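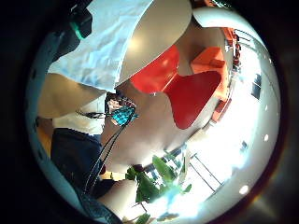

Figure 3. Red chair and white tabletop seen from below.

3.2 Weed control on paths without herbicide

Creeping oxalis was the most common weed on the gravel and paved paths at all three allotment sites (Horkow, Tikilen and Pelevau). Gardeners there have not been allowed to use weedkiller on shared paths since the rules were changed, and most had turned to hand weeding. We compared hand weeding with two other methods that need little equipment: a thick mulch of wood chip, and shallow hoeing at short intervals. Salt and vinegar were left out of the trial, as both can run off into the beds next to the path.

Each site was divided into plots of equal length, giving 20 plots in all. Plots were given a treatment by drawing lots. Hand-weeded plots were cleared once a month with a narrow fork, and the roots were lifted as far as the gravel allowed. Hoed plots were worked every 7 days from April until the first frost. Mulched plots were cleared once at the start, covered, and then left alone apart from raking the chip back into place after heavy rain.

Seedlings were counted by the same two people throughout, so that differences in eyesight and patience would at least be the same for every plot. A total of 454 oxalis seedlings were recorded before treatment began. Most were at path edges, where soil had spilled from the beds. Koyama and Kinoshita found the same pattern in their earlier survey at Oda, although their paths were older and had more moss.

Hoeing gave the cleanest paths by midsummer. It worked poorly on the paved plots at Tikilen, where the blade could not reach into the joints, and these were finished with an old kitchen knife. Mulch held back seedlings well but did little against plants that spread by runners from the bed side. Hand weeding was the slowest method, and pieces of root left in the gravel grew back within the month.

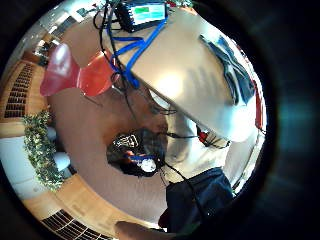
3.3 Time spent by plot holders

Plot holders wrote down the minutes they spent on each path in a notebook kept in the shed. Entries from Pelevau were patchy in the wet part of the season and have been left out of the comparison. At the other two sites, mulching took the most work in the first week and the least after that. Hoeing took less time per visit than hand weeding, but several people said they disliked having to come so often.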